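I have fallen hard for old cupboards. It started in May, when we moved to Menthorpe and I found a recipe for milk paint tucked inside a library book on farmhouse furniture. By the end of the month I'd read the whole thing twice and was peering into my neighbors' kitchens like a burglar!

What gets me is the paneled door. A wide plank swells in a damp summer and shrinks when the heat comes on, so joiners worked out that you could let a panel float loose in a grooved frame, and it could move all it liked without splitting. People have been doing it for centuries and it still works beautifully. 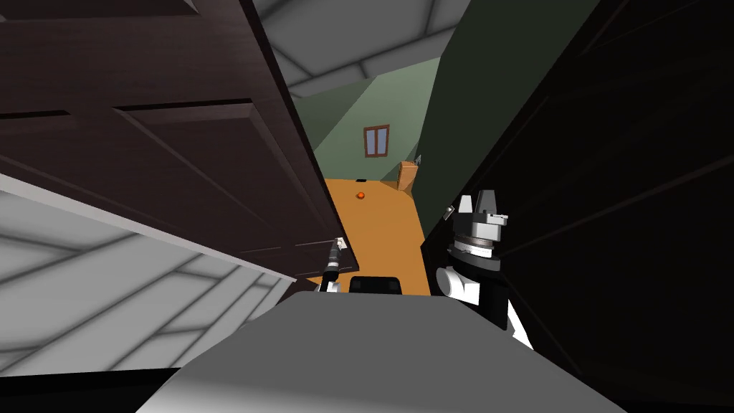 Do you have to strip an old cupboard before you paint it?

Most of the time a good wash and a light sanding will do. If the old finish is flaking, scrape those spots back first, and if the piece is really old, test it for lead before any sanding at all.

I took a class on all this at the Jarwood workshop with Vsevolod Marchuk, who has been repairing furniture for 22 years and gets as excited about a snug tenon as I do about pie. He had us cut 2 practice joints each. My first one wobbled like a loose tooth, but the second went together with a lovely soft squeak and I carried it around in my coat pocket for a week. 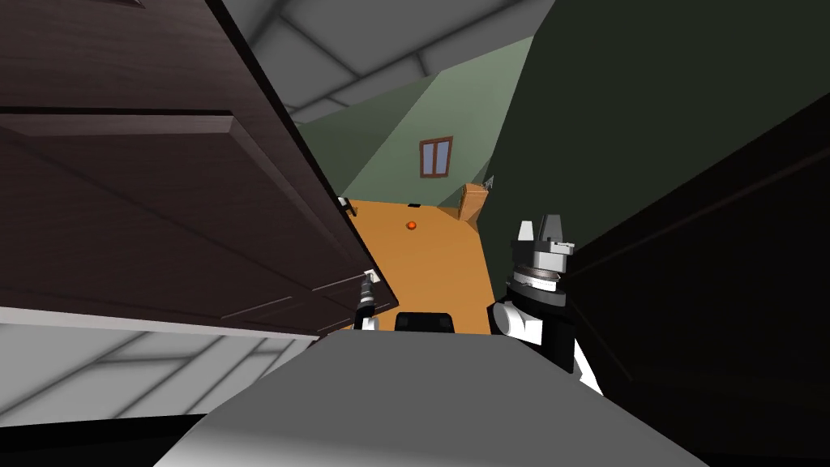 He also got me hooked on shellac (the flakes you melt down yourself in alcohol, so much nicer than the canned stuff). Thin coats, lots of them, and 150 grit paper only at the very start. After that you go finer and finer, and the shine just keeps getting deeper.

Next up is a pine corner cupboard I found at the Janjua sale. It needs a new back and I can't wait to get going on it!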